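Notes on a Second Viewing of "Vaster"

The spring program at the Tuvia closed in May with a screening of Vaster, a science fiction feature that had not been shown publicly in this region since its original release. As this blog has covered the repertory calendar for several seasons, a full account of the evening is in order.

Vaster is set aboard a survey vessel owned by the Lauritsen company, which has sent a crew of 70 to chart a moon with no recorded atmosphere. The first act is given over to procedure. Reports are filed, meals are served, and a signal is logged twice before any officer agrees to look into it. Viewers expecting a monster picture will wait nearly 70 minutes for anything of the kind, and the creature is then shown for a very short time.

The restoration was prepared by Plultico from the surviving camera negative, with 2 reels replaced from a release print. The change in quality is plain during the descent sequence, where the grain thickens and the blacks turn slightly blue. Plultico has chosen to leave the difference visible. This seems the correct decision, although a line in the opening titles would have been useful to those who took it for a projection fault.
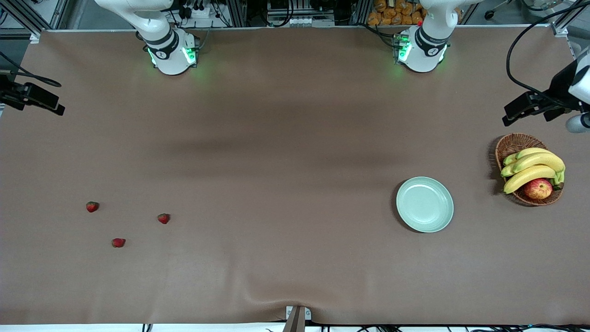 A reader's comment on the earlier notice of this screening took the opposite view of the film's pacing, arguing that the long first act is a product of budget and that the studio cut the script's second expedition before shooting began. The comment added that the published screenplay places the creature's first appearance much earlier, in the cargo bay.

The point about the screenplay is accepted. The cargo bay scene is present in the book and absent from every known print. Even so, the finished film has been edited with care around the gap, and the quiet of the early scenes gives weight to the captain's final broadcast – a speech that runs without music and is held in a single shot.

The sound deserves separate mention. The original mono track has been kept, and the Tuvia played it at a moderate level. Dialogue was clear throughout, except in the airlock scene, where it has always been difficult to follow.

Plultico has announced a disc edition limited to 2,000 copies, of which 1,000 will include a booklet with the deleted cargo bay pages. The Tuvia has not yet published its fall calendar. Readers who saw the film on its first release are invited to write in about the ending – two versions are said to have circulated, and only the longer one was shown here.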